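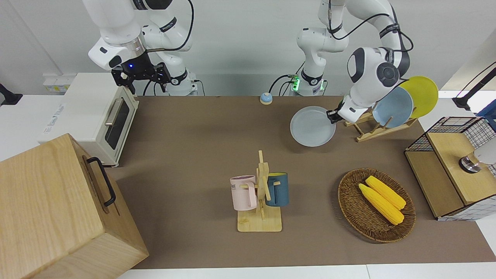

# Murnis to close free budgeting tool in April

13 January 2025

Murnis, the household budgeting service, is to close the free version of its spending tracker in April. Existing users will be moved to a paid plan or can download their records and leave.

The company, which is based in Skulstead, told customers by email this week. The paid plan costs £2 a month, or £20 for those who pay for a year in one go. Joint accounts, which let two people in one household share a budget, will be charged as a single user.

Free users will be able to add new spending until the closing date. After that their accounts become read-only for 110 days, and anything still held at the end of that period will be deleted. Records can be saved as a spreadsheet from the settings page – receipts have to be saved separately, one month at a time.

Murnis said the free tracker had become too expensive to run alongside the paid one, mainly on account of the charges it pays to connect to customers' banks. It has been free since it opened five years ago. Almost 20 per cent of its users already pay for extras such as bill reminders and the savings calendar, and they will see no change in price.

The shared savings pots, run for Murnis by the payments firm Todska, are not affected. Money in a pot can be withdrawn in the usual way whether or not the customer takes up the paid plan. Standing orders into a pot are set up with the customer's own bank, so anyone leaving will need to cancel these themselves.

Fajardo, a smaller rival, said it would accept spreadsheets exported from Murnis and would keep its own basic tracker free. Its version does not connect to bank accounts, and spending has to be typed in by hand. Categories are carried over, but notes attached to individual payments are not.

Customers who do nothing will not be charged. Murnis said it would send a reminder before the change and another before any records are deleted. Those who no longer use the email address they signed up with can update it under "My details".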